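Recording push demonstrations by remote control

These notes cover the tabletop pushing task as we run it at Hurnholm. They assume the arm is already homed and that you have the Akine controller in your hand. If you are guiding the arm by hand instead, skip to the Cisneros page, as the settings differ.

Before you start

Turn the speed limit down to 4 in the Rorkent panel. The default is too quick for a first session and you will knock blocks off the board. Lower the rod until it just meets the wood, then save that height. The arm will hold it for you, so the stick only has to deal with left, right, forward and back.

Making a recording

Read the instruction on the screen and say it aloud once. A typical one is "push the blue cube away from the red cylinder". Press the green button, wait for the tone, and begin.

Bring the rod up behind the block on the side opposite to where you want it to go. Push through the middle of a face. If you catch a corner the block will spin, and you will spend the rest of the recording chasing it. Round pieces and stars wander more than cubes do, so use short pushes and look again after each one.

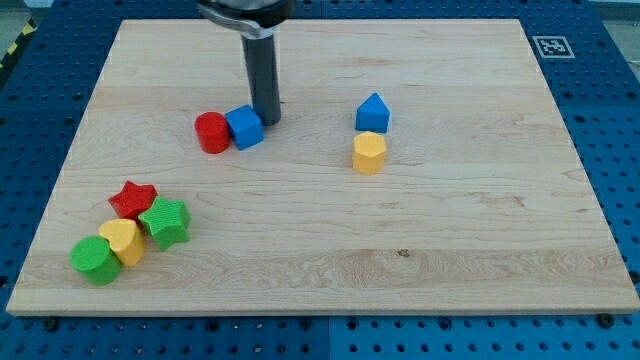 Ubaldo Lombardi wrote in to say that he gets straighter pushes by stopping for a moment once the rod is near the block, then moving off slowly. He also asks whether the pause spoils the data. It doesn't, provided it is short. Long pauses are a different matter - the trained policy tends to copy them and may sit still for good.

When a push goes wrong

Keep going. Drive round the block, correct it and finish the instruction. Recordings with a recovery in them are worth keeping, and our current set of 981 has 502 of that sort. Discard a recording only if a block leaves the board or you carried out the wrong instruction.

Don't tidy the blocks between recordings. Start the next one from wherever they ended up, and do a full shuffle when the panel asks for it.

Saving

Press the green button again to stop. Check the replay at double speed before you accept it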